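Household Skills, Level 1
Session 6 notes: fitted kitchens and soft surfaces
Tutor: Esther Rweyemamu. Notes typed up by Salim, shout if anything's missing

Carried over from last time: curtains and floor coverings. Order of work, top to bottom, always. Curtain first, then the floor. Dust comes down off the cloth so no point doing the floor before.

Pale curtains: brush attachment, low suction, hold the hem with your free hand. Don't rub marks, dab. Check the label before anything wet goes near it. 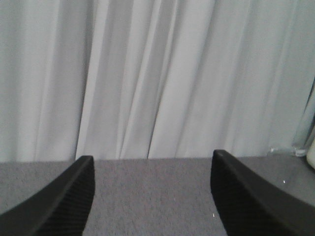

Where cloth meets floor is the bit that gets missed. Lift hem, crevice tool along the line, let hem drop. Short-pile floors: two passes, second one across the first. Grey hides fluff well, so go by touch as well as by eye.

Now kitchens. Built-in appliances, drawer type, black glass fronts.

- Switch off at the wall or lock the panel first. Touch controls react to a damp cloth.
- Spray the cloth, never the glass
- Wipe side to side, then dry cloth straight after. Streaks show worst where the light hits
- Handles seperately, warm water and a drop of washing-up liquid. White ones show grease along the underside
- Leave stickers and rating labels alone unless the householder says. Same for small tags in the corners. Kanini asked about scrapers: no.

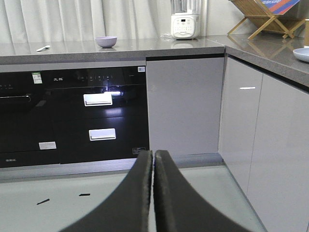

Plinth next. Light grey shows every splash and shoe scuff. Kneel down, use a pad, work towards the inner corner and finish there. Plain panels with no handle get pushed with the flat of the hand so look for prints at that hieght.

Panels that match the plinth: same cloth is fine, rinse it in between.

Reading: Kombo handbook, p. 41, and the table on p. 19 (cloth types). Skip the bit on steel.

For next week: write out your own order of work for one kitchen wall, half a page. Hand to Adhiambo Kashindye, room 492. Bring gloves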